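How to compare two-finger grippers on a wiping job before you spend anything

Fladness Bench Notes
9 Dec 2021

Every gripper maker has a wiping video. The arm glides over a worktop, the stain vanishes, the music swells. What you never get is the number of attempts, and that number is the only thing I'd pay for. If you're choosing between two grippers, say a Baretti and a Casado, run them both on your own bench with the same rag and the same mess.

This is the routine we settled on at Olevgate in August. It takes an afternoon per gripper if you don't stop to fiddle with the settings, and you shouldn't.

What you need

An arm you already trust, both grippers with their mounting plates, a glossy board, a few cloths, a sponge, a measured cup of water, and a camera at the wrist as well as one fixed to the bench. Kitchen scales are handy. Keep the emergency stop within reach of whoever is watching, which sounds obvious until the cables have pushed it to the back of the table.

Step 1. Pick a surface that makes life hard

Matt grey boards flatter everybody. Use something shiny with a pattern on it. A marble finish is good because the veins confuse a camera and the gloss throws the lights straight back. Start with a small cloth, bunched up in the fingers, and bring the arm down until the cloth meets the board. Don't fold it neatly. A person at a sink wouldn't.
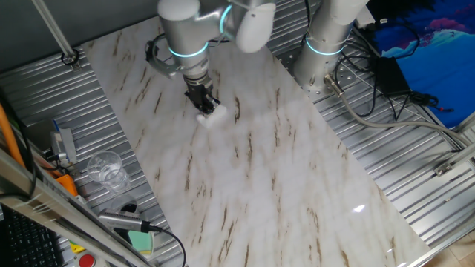
Step 2. Fix the force and leave it alone

Sales engineers love to retune between runs. Write down the grip force and the downward force before the first attempt and use them for the whole set. If one gripper can't be set to the same values as the other, note that and use the nearest setting it has. Two fingers pinching a rag give you very little contact area, so most of the downward push goes through one small lump of cloth. More force won't necessarily wipe better. It may just drag the board.

Clamp the board, by the way. We lost a morning to one that crept.

Step 3. Watch from the side as well

A gripper can look perfect from above while the fingertips are grinding on the surface. Check the gap at the tips from a fixed camera, and keep spare clutter to the sides so that it doesn't get swept up by a cable loop.

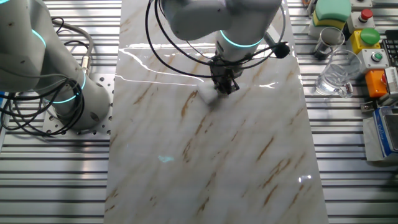

Gripper down on the slab, with the sponge and push buttons over to the right.

Step 4. Count the failures properly

We did 98 attempts per gripper. That isn't a magic number, it's what fitted the day. Call it a failure if the cloth is dropped, if a fingertip scrapes, or if the arm stops itself. Anything else counts as a finish, however ugly. Log a poor wipe separately, because a poor wipe is often the fault of the path.

Don't let anyone throw out "unfair" attempts afterwards. I've seen a data sheet of 1586 runs where the discarded ones had no reason written beside them, and I trusted it no further.

Step 5. Look through the wrist camera

If you plan to use vision to find the cloth, this is where the brochure starts to wobble. White cloth on white stone pattern is a nasty case. Glare wipes out whole bands of the picture, and a crumpled edge can fade into the background. Save the raw pictures from each run before any software cleans them up. 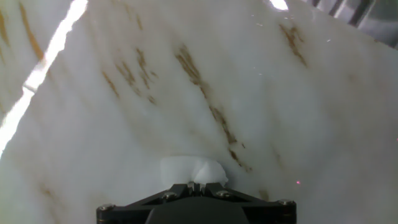 Can I skip the wrist camera and use only the bench one?
You can for a straight comparison of grip, since the bench camera will show drops and most scrapes. You'll want the wrist view if the arm has to find the cloth for itself, as the gripper body blocks the bench camera at the moment of contact.

Step 6. Swap the cloth for a sponge

Change one thing only. A sponge keeps its shape, so it's kinder to the fingers and much easier to pick up square. It also hides a weak grip, because the foam springs back to fill the gap. Put it down at an angle and make the gripper deal with it.

Then add the water. Use the same amount each time and pour it in the same spots.

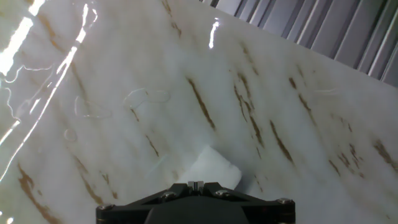 Weigh the sponge before and after if you care how much it picks up. Do 3 dry runs first in any case, so you know what the path looks like with nothing to mop. Wring it out to the same weight each time or the later runs mean very little.

Step 7. Read your log with some suspicion

Our two grippers came out closer than either maker would like. The Casado held the cloth better, the Baretti was quicker to mount and easier to clean, and I wouldn't swear that either gap would survive a different rag. If yours come out close too, buy on spare parts and delivery time, and ask for the fingertip price in writing before you order.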